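Right arm closes on nothing, every time, and reports success

Bench Help > Grippers and End Effectors

eshun_irfan
Posted Thursday, 9:14 am

Two-arm table, sorting small stuff into colored baskets. For most of the month the right arm has been a model employee. Then on Thursday it started going to the right spot, closing its fingers a polite distance above the item, lifting, carrying nothing across the table, and opening up over the basket with great ceremony. The log says grasp OK. The log has said grasp OK 93 times.

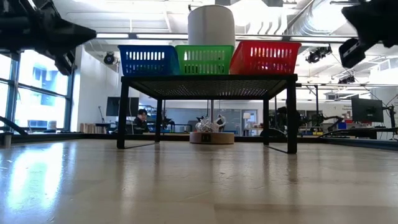
The bench at table height, baskets up on the mesh stand.

Left arm is fine. Same firmware, same Prurkska fingers, same policy. I have power cycled it, rehomed it and spoken to it firmly.

kwesi_s
What's your grasp check? If it's motor current only, the fingers closing on each other looks a lot like the fingers closing on a thing. Ours congratulated itself for 700 cycles before anyone looked in the bin.

eshun_irfan
Current only, yes. I see where this is going and I don't like it.

VSjoberg
Kwesi is right about the false success but that doesn't explain why it's missing. Two faults. Can you post something from the wrist?

eshun_irfan
Best I've got. It was moving, so bring your own sharpness.
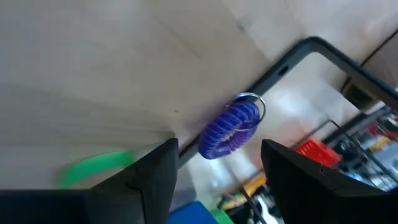 Wrist cam, purple coil keychain on the black edge.

VSjoberg
Well, I can see a keychain. My money is on the wrist camera mount. One screw backs out, the camera droops a hair, and the arm thinks everything is higher than it is. I had a Bemness bracket do this. It cost me a week and a good deal of dignity.

trieu_c
Disagree. If the mount had slipped you'd get the error sideways too, depending on which way the wrist is turned. He says it's always high. Always high is a bad home on the shoulder or the elbow. Rehoming does nothing if the home switch is what moved.

VSjoberg
It can be always high if he always approaches at the same angle. Which he does, because everybody does.

trieu_c
Then approach at a different angle and we'll both know.

kwesi_s
While you two are fighting, Irfan, please stop running it at full speed. An arm that's wrong about height in one direction can be wrong in the other, and mesh trays are cheap but fingers are not. Also check that your e-stop is somewhere you can reach without leaning over the table. Ask me how I learned.

eshun_irfan
How did you learn?

kwesi_s
Leaning over the table.

eshun_irfan
OK, speed is down to 30 percent and I put a mix of rings and little yellow things out for it. 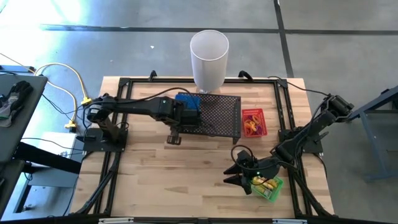

Tried three approach angles. The miss is high on all of them, by the same amount as far as my ruler and I can tell. No sideways error worth mentioning. Sorry, Vilja.

VSjoberg
I'd still tighten the screw.

trieu_c
I accept this gracefully. Take the cover off the shoulder and look at the home flag.

grirport_elikem
Coming in from the Grirport side of things. Before you pull covers, compare the joint offsets in the config with your backup. We had one get overwritten by an update and spent two days taking apart a perfectly healthy arm. It has never forgiven us.

eshun_irfan
You are all assuming I have a backup.

(edit, 4:40 pm) I have a backup. The offsets match. Cover is off, and the home flag is bent. Not a lot, but it's bent. Chiến gets the prize, which is nothing.

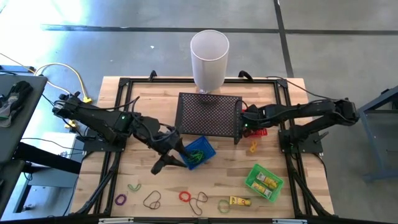

Both arms over the table, rubber bands along the front.

kwesi_s
And the grasp check?

eshun_irfan
Adding a finger width threshold tonight. If they close all the way, that's a miss and it has to say so.

trieu_c
Careful with that if you're picking up rubber bands. A thin one will read as fully closed. You'll go from an arm that lies about succeeding to one that lies about failing.

kwesi_s
I'd take the second one. At least it stops.

VSjoberg
Did you tighten the screw?

eshun_irfan
It was a quarter turn loose.

VSjoberg
Thank you.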